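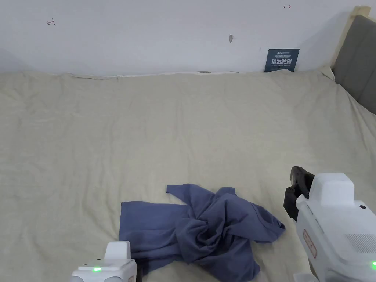
Lists > Equipment Planning > 2021 > Messages
Last updated: June 2021

Subject: Re: Handheld grippers, second purchase

Dear colleagues,

Juraj Paulík wrote:
> The Dostville office asks whether the order for additional
> handheld grippers can be held until November. We have
> 4 pairs at present. Could you confirm the unit price and
> whether jaw fingers are included?

The quotation from Irngate is 1,495 per pair, with one set of jaw fingers included. Replacement fingers are 102 per set and should be entered under consumables – they were charged to capital last year, and the auditors returned the form.

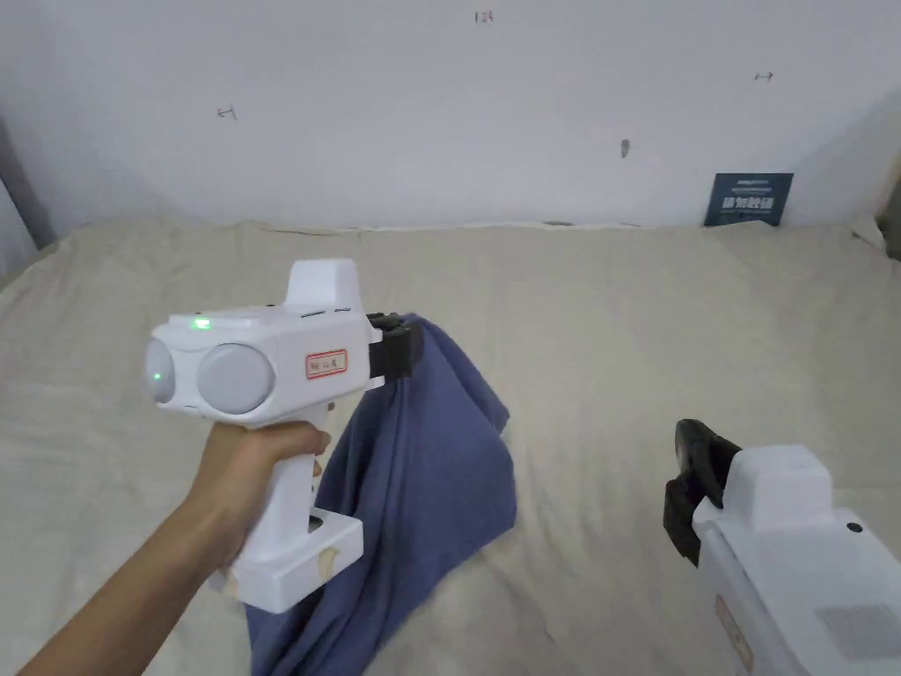
Garment work is planned in pairs, one gripper for each hand, and single units will not be ordered. Florovbridge has requested 11 sets of spare fingers. I am prepared to approve these now and to defer the grippers themselves to November, as Dostville proposes, provided that the Irngate price is held in writing.

Sites that need a bed or table for cloth handling should submit that request separately, under furniture.

Please send any corrections to the list before the form is signed.

Mariama Bawa
Equipment Planning, Šťastný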